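Dreda hand gripper kit: a long review from a student robotics club

If you have found your way to this page, you are probably where we were last July, with an entry form for the Closance challenge on the table and a slightly sinking feeling about the household round. I'm going to go on a bit, I'm afraid, as I do on most subjects, but I did look for a review like this one when we were choosing and all I found was the maker's own page and somebody unboxing it to music.

We're the robotics club at Stevcombe, a student club with a cupboard, a workbench and one proper arm that we share with the engineering department. The household round of Closance asks a team to teach an arm to do a chore. We picked folding clothes, which the older members warned us about and which I would still pick again. Clothes are lovely things to work with and quite maddening. A block stays where you put it. A sleeve has its own ideas.

The trouble with having one shared arm is the queue for it. You can't have half the club gathering practice runs on it when there's a second-year group waiting with their coats on. So we bought a Dreda, a gripper you hold yourself, with a camera on it that sees what the fingers see. You do the chore with the gripper in your own hand, it records, and later on the arm learns from what you did. You can take it anywhere a person can stand, and that was the whole attraction.

What comes in the box

The gripper, the camera and its bracket, a cable, a small bag of spare screws, a set of pads and a printed card that is nearly a manual. Ours also had a hex key which fitted everything except the one screw I most wanted to turn. We paid £60 for it second hand from a team that had finished with theirs, so please bear that in mind when I'm generous, as I may well have been grumpier at full price.

Putting it together took us 20 minutes, with a pause to find the missing washer (under the box). The card does the arms before the bracket and I'd do it the other way round, as you want the space for your fingers. Other than that it went together very pleasantly.

The fingers

I'll spend a while on these, as they're the part you'll care about. The jaws are dark plates with a triangle cut out of each outer arm, and the round screws at the joints are left out in the open where you can get at them. I like this very much. When a joint gets slack you can see it, reach it and nip it up between goes without taking the whole thing to bits on your lap. They do work loose, by the way. Check them at the start of every session and again when you stop for tea.

The pads are blue and ridged, rather like the teeth of a comb, and they're what you're really paying for. We had tried smooth ones on an older home-made gripper, and knitted things simply slid out of them. The ridges take hold of a cuff or a hem without you having to squeeze the life out of it, and they let go cleanly too, which matters just as much when you've lined up a fold and don't want to drag it away with you.

Where they're less good is thin, slippery cloth. We had a lining that defeated everyone who tried it, and a silky scarf that I would rather not discuss. For a thick jumper, a tea towel or a T-shirt they're splendid.

Using it on real washing

We began in the club room with a pile of tea towels and got rather pleased with ourselves. Then we moved on to proper clothes in the sort of rooms where people really do fold them, with the sofa and the kitchen units and all the bits and bobs of daily life in the background, and discovered how much we'd been leaning on a nice bare bench. Dark knitwear on a white table became our standard test, and I'd suggest it to any team starting out. The edge of the cloth stands out beautifully against the table, even if the folds inside the dark part are much harder to make out.

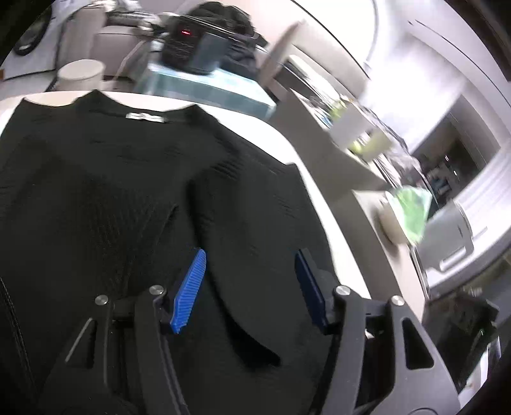
The ridged pads over a black top, collar to the far side of the table. 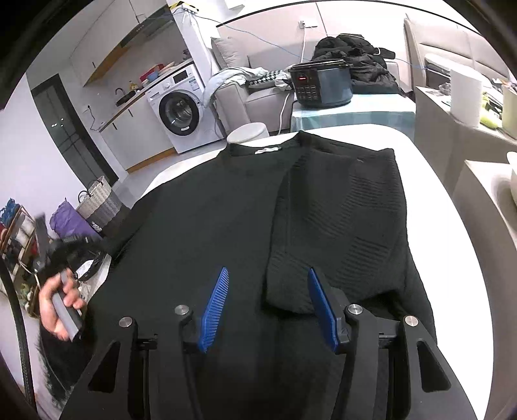
Page last changed: 2025-04-07

Collar away from you is how we settled on laying everything out, and I'd be quite firm about it with new members. For the first few sessions each of us put the clothes down however we fancied, and our recordings were a dreadful muddle, with one person starting from the hem and the next from the shoulder. Once we agreed to have the neckline at the far side and bring the sleeves in before anything else, the runs began to look as though they came from the same club. The label inside the collar is a handy thing to look for when you're checking that you've got a dark jumper the right way up (I've folded more of them upside down than I care to admit).

Sleeves are where you learn to use the thing properly. The temptation is to swoop in, pinch and pull, just as you would with your fingers. Go slower. Bring the open jaws down over the cloth, hover for a moment, let the camera have a good look, and only then close. It feels silly and rather theatrical and your flatmates will have opinions, but the recordings are so much better for it! Quick movements smear the background and sometimes the cloth as well, and then you're asking the arm to learn from a blur.

The camera has a very wide view. It takes in the jaws, the table and a good slice of the room besides, with black curved corners where the lens runs out. I was a bit put off at first and then came round to it completely. You can watch a sleeve right up to the pads and still see where the collar has got to. What you do give up is fine detail. Small print is hopeless and anything on the far side of a room is best thought of as shapes and colours, so if your task involves reading something, look elsewhere.

A word on weight

It isn't heavy to pick up and it is heavy after an hour. The handle suits a medium hand. Our smallest member found the trigger a long reach and wrapped the grip in bicycle tape, after which everyone wanted it that way, and it has stayed on. I'd love to see a second, slimmer handle in the box. We ended up working in short turns, one person folding and one laying out the next garment, and swapping when the folder's wrist began to complain. It's a sociable way to spend an evening. Some of our best talks about what the arm might be getting wrong came out of those turns, with someone holding a cardigan by the shoulders and someone else waving the gripper to make a point.

How many goes did we need?

I know people want a number, so I went back through the club log. We kept 642 runs out of everything we recorded, all of them clothes on a table, gathered over five weekends. Whether that's a lot depends on who you ask. Our first attempt at training used only the tea towels and the arm did a very passable tea towel and a truly awful jumper. With the full set it brings sleeves in nicely and makes a fair job of the last fold, though it still has a habit of patting the cloth afterwards, which we think it got from me.

We didn't win our round at Closance. We did come home with a kind note from the judges about the tidiness of our recordings, and I put that down to the layout rule and the screw checks more than to any cleverness.

Small grumbles

The cable leaves the body on the left, just where a right-handed person wants to rest the other hand. Loop it back over your wrist and it stays out of the picture.

The software that comes with it names every recording by the time it started and nothing else. Rename them the same evening. We left ours for a week and spent a whole meeting working out which jumper was which.

The pads collect fluff. Black wool is the worst for it. An old toothbrush, dry, gets between the ridges better than the cloth they give you.

Spare pads are sold only in pairs and the postage is a bit cheeky, so club together with another team if you've got one nearby.

Should your club get one?

If you've an arm of your own that you can use whenever you please, you may not need it, and I'd spend the money on a better table and some lamps. If you share, as we do, then yes, I'd say go for it, and buy used if you possibly can. First-years picked it up in an afternoon. People who would never have gone near the arm for fear of breaking it were quite happy to fold a jumper with a thing in their hand, and a couple of them now come to every meeting.

We're using ours on pillowcases next, then on pairing socks if we're feeling brave. If you've managed socks with these pads, do please leave a comment and tell us how you stopped them rolling up.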